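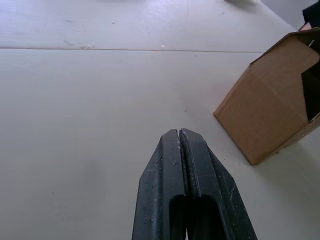

Hi! I'm Lucimara Paiva and I'm looking for two people to come pack boxes with me on Saturday mornings through September. It's paid, it's relaxed, and yes, there's coffee.

I run the packing table at Durngate in Akville. We send out secondhand school supplies and kids' books, and fall is when everybody wants everything at once. What you'd be doing is pretty simple: open up a carton, fill it from the list, close the flaps, tape it, label it, stack it, start the next one. I'm picky about taping (two strips across the bottom, please!) but I'll show you how I like it, and you'll have it down by your second carton.

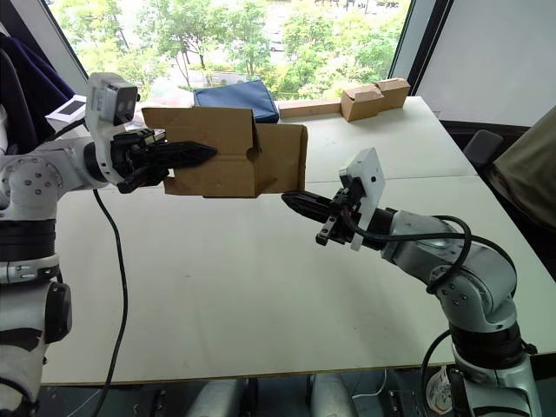
We use plain brown cartons, nothing printed on them, so the label has to be right or the box goes on a very long trip to the wrong school. Bring reading glasses if you need them, my handwriting on the lists is not great.

A full box of books can get up to 40 pounds, so you should be okay lifting that with a partner. If you'd rather skip the heavy stuff, tell me and I'll put you on labels and lists with Finn, who would love the company. You don't need any experience. Closed shoes, though, no sandals.

We start at 8:30 and wrap up by lunch. Pay is $40 a morning, and you don't have to commit to every week, but I'd like people who can do at least two.

If this sounds like your kind of morning, call the front desk and ask for extension 3443, or stop by and ask for me or Frauke Lindemann. Tell us your name, which weeks you're free, and whether you want lifting or labels.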